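About Lukindale

Lukindale is a repacking and returns house on the edge of an industrial estate, between a tyre place and a unit that has been To Let for as long as any of us can remember. Things come back from shops and from people who changed their minds. We check them, clean them, put them in a fresh box and send them out again. If you have ever bought something marked "graded" and wondered who did the grading, it was probably Boonmee.

There are 61 of us on two shifts. We mention the number early on because it is the first thing visitors ask once they have heard we use robots, usually in a lowered voice.

What the robots do

The first arms went in on the Fasard line, where returned household goods are moved from crate to belt. This used to be done by people, bending down, all day, for years. The arms do it now. They are slow, they don't mind Mondays, and they stop dead when a carrier bag gets into the crate, at which point a person walks over and removes the carrier bag. We had imagined something grander.

The second lot arrived in October and handle the Peixoto contract: small plastic items in odd shapes, most of them rounded, all of them keen to roll away. Teaching a machine to pick these up has taken up far more of our lives than we planned. A person does it without thinking, so it is hard to explain how it's done, and we have spent many hours watching each other pick up bottles.

What changed for everyone else

The crate-lifting jobs went. The people who did them were offered other work here, and all but four took it. Two of those four retired, one went to drive a bus and prefers it, and one told us what he thought of the whole business in the car park. He had a point about the notice period, and it is longer now.

The rest moved to inspection, to repair, or to the bench. Inspection is easier on the back and harder on the patience. Several people have said they miss the radio, which had to be turned down when the job started needing ears (a loose lid rattles). The radio is back on at lunch.

Pay went up a grade for anyone trained on the cells. It did not go up for the people who weren't, and that caused a bad winter. Training is now open to every shift, in working hours, and you can't be told you're too busy for it. You can still be told you're too busy for most other things.

We also agreed in writing that figures from the arms are not used to judge people. An arm never has a cold or a school phoning up. Comparing the two was tried for one week and has not been tried again.

The bench

Boonmee Thepsuriya runs the teaching bench, upstairs, next to the kettle. She was on the old crate line for years and knows how each kind of object behaves when you grab it badly. People take turns up there with the hand-held grippers, doing the pick by hand so that the machines downstairs have something to copy. The tables are white and get marked, and the practice pieces are scuffed ones from the reject bin – perfect things teach you very little about returns.

A turn lasts an hour and then you swap. It's fiddly work, done mostly at arm's length, and the chat is good. New starters expect it to feel like science fiction and go home talking about their wrists, so we bought better stools.

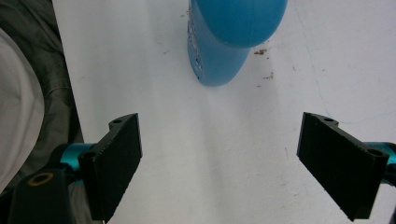 Visiting and working here

We show groups round on Thursday afternoons. Schools are welcome, as are other firms thinking of doing the same thing, who tend to ask about payback and should ask about lockers. (Moving 3 teams at once means moving their lockers. Plan for it.)

Our scheduling runs on Zernidari, which puts everybody's shifts on a screen by the door. The paper rota is still pinned up beside it and is still the one people read.

If you'd like a job, write to the office and say which shift suits you. You don't need to know anything about robots. Tell us if you've worked with returns, or in a kitchen, or anywhere else where things turn up in the wrong box. Parking is round the back, past the tyres.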